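3.2 Sorting loose hardware by finish and type

Small fasteners tend to collect on a bench over the course of a job. In our survey of repair shops, the most common way of dealing with them was to sweep everything into one jar and sort it later, if at all. We wanted to look at the other habit, where each piece goes back into a divided box as part of clearing up. The stock came from a mixed lot bought from Aravena, 2,000 pieces in all, and only a small part of it was ever out at one time.

The bench mat is dark green, which helps with bright parts and does very little for black ones. The box has a hinged lid and stays open near the back of the mat, so that the whole front area is free for loose pieces.
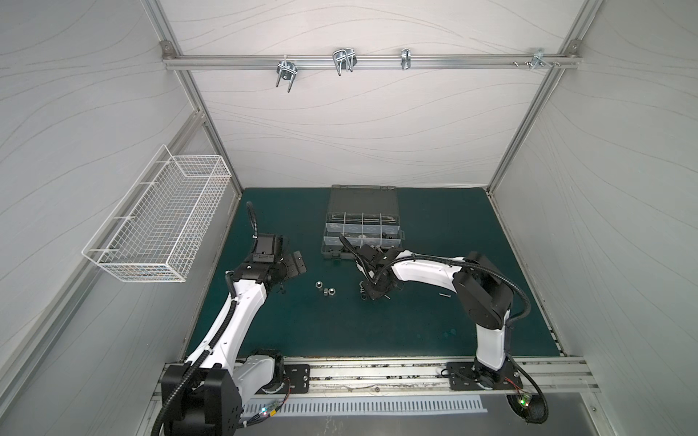 Figure 4. Open parts box at the back of the mat, with three silver hex nuts in front and to the left of it.

Bolts and nuts were laid out without any pattern. Lacson and Lacson (Dindo and Gerardo) set up the layouts between them and agreed on one rule, that pieces could touch but not be stacked. A short bolt may come to rest on its side or on its head, and the two cases need to be treated separately when the piece is picked up. Nuts are simpler when they lie flat.
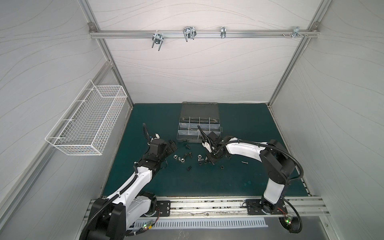 Long thin screws gave more trouble than their weight would suggest. They roll, and they fit badly in short compartments unless they are set in at an angle. We first tried giving them a compartment of their own, then dropped the idea and let them share with other slender parts.

Finish was used as the first key and type as the second. Black bolts and black nuts may therefore share a compartment, while stainless bolts are kept apart from them even when the size is the same. This follows how most people look for a part - they remember the color before they remember the thread. Clear dividers make it easy to see what is next door, but a dark nut against a dark neighbor is still easy to miss. 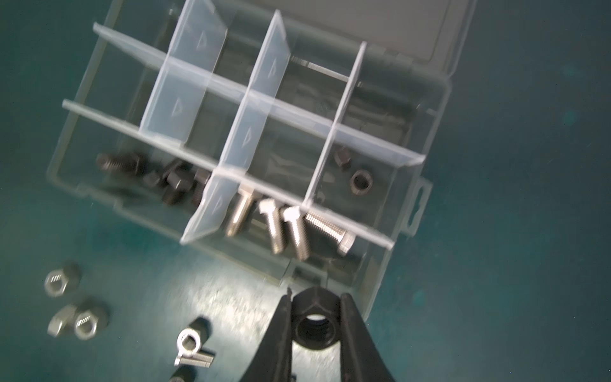 3.3 Comments on the compartment scheme

We showed the scheme to 8 people who keep hardware at home or at work. Most would have sorted by thread size first. Two said they would leave one compartment unassigned for parts they could not name, and we think this is sensible for any box that is in daily use.
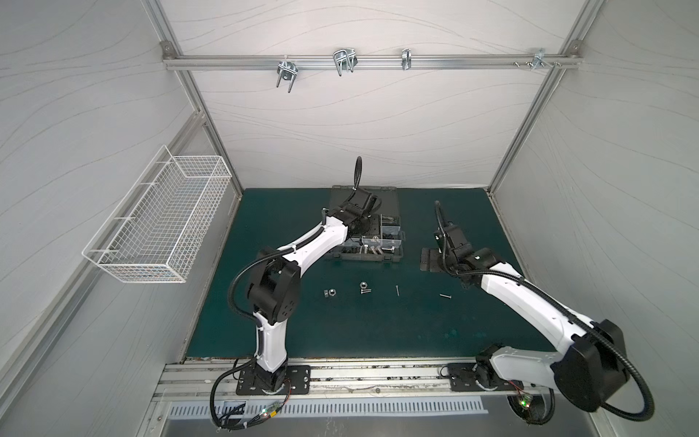
Felicidad Dumlao objected that sorting by finish only works while the stock is new, and that once plated bolts have dulled, a person will put the same part in two different places. She would label the compartments and ignore color altogether. We did not test labels. Her point about aging stock applies to any scheme based on looks, and we return to it in Section 5.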